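The Good Plate

My mother died owning 344 pieces of crockery, and my brother and I agreed on the fate of 343. The last was a shallow cream plate with a raised rim, made at the Sulby works before it closed, and we both wanted it for the same bad reason, which was that the other one did.

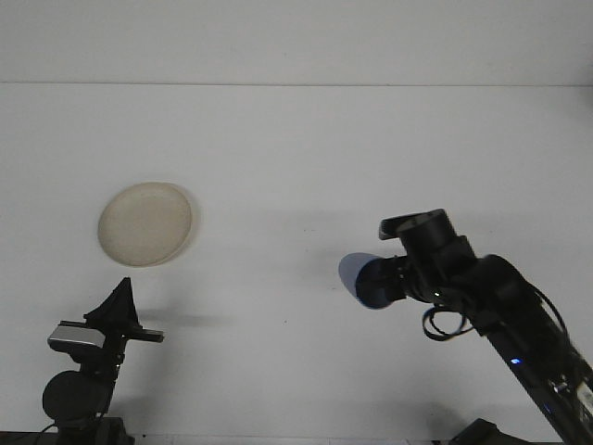 Fiction by Tzu-hsuan Pan

Horgan took the position that he was the elder. I took the position that I had washed it for 20 years while he was out in the garage with a bicycle. Our lawyer, a patient woman at Darnex, wrote to say that her fee had now reached 3,000 dollars, and had either of us ever seen one of these plates for sale? I had. They went for six dollars in the thrift store in Plilemia, five if you took the chipped one.

So we met at my place one evening in November to settle it like adults. I cleared the kitchen table and put out nothing to eat. Horgan brought a cake and did not open the box.

"You first," he said.

"I've said mine in writing."

"I didn't read yours."

"I didn't read yours either."

It was the most we'd had in common since spring.
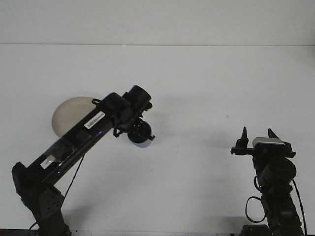
Page last changed in November

He asked for a glass of water. I gave him one and he put it on the bare wood, and I watched the ring form and thought of several things our mother would have said. Then he said one of them, in her voice, the high one she kept for company. I laughed before I could stop it. He looked pleased, and then he looked sorry that he looked pleased. 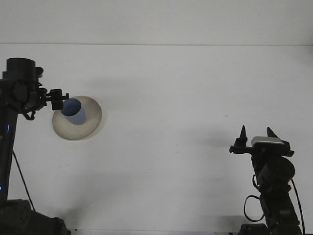 Horgan has always believed a thing is worth more if it comes with something else. As a boy he would trade a marble only if you threw in a button. He now proposed that whoever took the plate should also take the blue cup, as a burden. The cup had never belonged to any set. She used to carry it around standing in the dish, pale blue on cream, as if the two had been introduced at a party and were too polite to separate. I had forgotten that. I said the cup was no burden and I would be glad to have it. Horgan said in that case he wanted the cup.

"You can't want the cup. It was your penalty."

"I've thought it over."

"For how long?"

"Since you wanted it."

We ate the cake after all, out of the box, with forks.
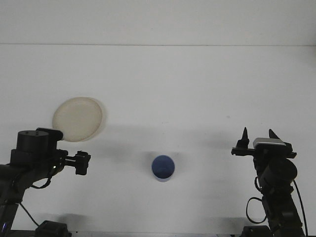
Photos: Tzu-hsuan Pan

By ten we had an agreement. He would have the plate and I would have the cup until next November, and then we would trade. Horgan wrote it on the lid of the cake box and we both signed, and he asked whether we should send a copy to Darnex. I said she would charge us to open it.

He wrapped the plate in my dish towel, the one with the lemons. I want it noted that the towel was not part of the agreement. I have written to him twice.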